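Room acoustics

Room acoustics is the study of how sound behaves in an enclosed space. When a sound is made indoors, part of it reaches the listener directly and the rest bounces off the walls, floor and ceiling. Hard surfaces reflect most of it, while curtains, carpet and padded furniture soak it up.

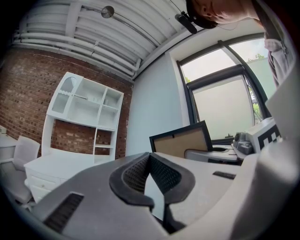 The time a sound takes to fade by 60 decibels is called the reverberation time. Speech is easiest to follow when it is short - often under one second in a classroom. Concert halls are usually built for about 2 seconds. The Polishchuk hall, which seats 606, was fitted with heavy side curtains that can be drawn for lectures.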